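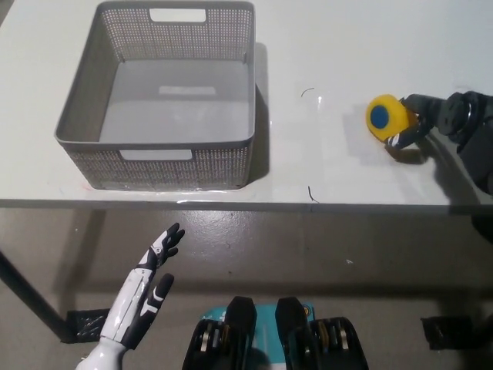

Issue 50, page 4

Why Do People Put Secret Art in Wild Places?

Imagine you are on a long hike. You have walked all morning and seen only rocks, bushes and a lizard. Then you come around a corner and there is a tall blue door standing in the middle of a field. It has no house and no wall. It is just a door.

Somebody made that door and somebody carried it there. Art that is put outdoors without telling anyone is sometimes called guerrilla art. You say it like "gorilla," but it has nothing to do with apes. The word comes from Spanish and means "little war." It was first used for small groups of fighters who moved quickly and turned up where they were not expected. Later, people began to use it for artists who work in a similar way.

What kinds of things do they make?

Some artists knit covers for tree trunks or lampposts. Some stack stones or build shapes from driftwood. Some hide tiny painted figures in cracks in a wall. A few make large things from wood, metal or concrete, and these need a truck and several strong people to move.

The blue door was real. It stood in a field near the village of Sorden for one September. Farmers saw it first, and then walkers began to stop and look. Children from the school in Testby rode over on their bikes to knock on it. There was no name on the door, and no note.

Why keep it a secret?

Artists give different answers. Some want people to look at the object before they think about who made it. When you go to a museum, a label tells you the name of the artist and the year. In a field you have to decide for yourself what you are looking at.

Other artists like the surprise. Francine Fehr made small clay owls for 30 years and left them beside walking trails. "If I put up a sign saying OWL THIS WAY, you would see the owl," she says. "Without the sign, you find the owl. I think finding is more fun."

And some artists keep quiet for a simpler reason. They did not ask for permission, and they could get into trouble.

Is it allowed?

Usually not, unless the owner of the land says yes. All land belongs to someone. It may belong to a farmer, a town, a tribe or the whole country. Parks and deserts that look empty have owners too, and they have rules about what can be left there.

The rules are there to protect the place. Digging a hole for a heavy post can break up soil that plants need. Paint can wash off into a stream. Animals may chew on string or plastic and become sick. Visitors can also do damage. If 50 cars drive across dry ground to see one sculpture, the tire marks may stay for years.

Who does the art belong to?

This is a hard question, and grown-ups argue about it. The artist made it, but the artist left it behind. The landowner did not ask for it, but it is on the owner's land. The people who visit it may feel that it is partly theirs. In many places the landowner gets to decide whether it stays, but the artist may still have some rights over the design.

Near Sorden, the landowner let the door stay until it was time to plow. Then it was moved to the library in the next town, Punen. You can see it there now, beside the picture books.

What should you do if you find something strange outdoors?

Look at it, and take a photo if you like.
Do not climb on it. It may not be fixed to the ground.
Do not take it home or break pieces off.
Stay on the path, even if others have not.
Tell an adult where it is. A park ranger may want to know.

Try it yourself

You can make surprise art in a place where you have permission, such as your own yard or classroom. Use things that will not hurt anything, like fallen leaves, pine cones or chalk. Choose a spot where people will walk by. Do not sign it. Leave it for 2 days and listen to what people say about it, then clean it up.

Words to know

Sculpture: art that has height, width and depth, so you can often walk around it.
Permission: when the person in charge says you may do something.
Landowner: the person or group that a piece of land belongs to.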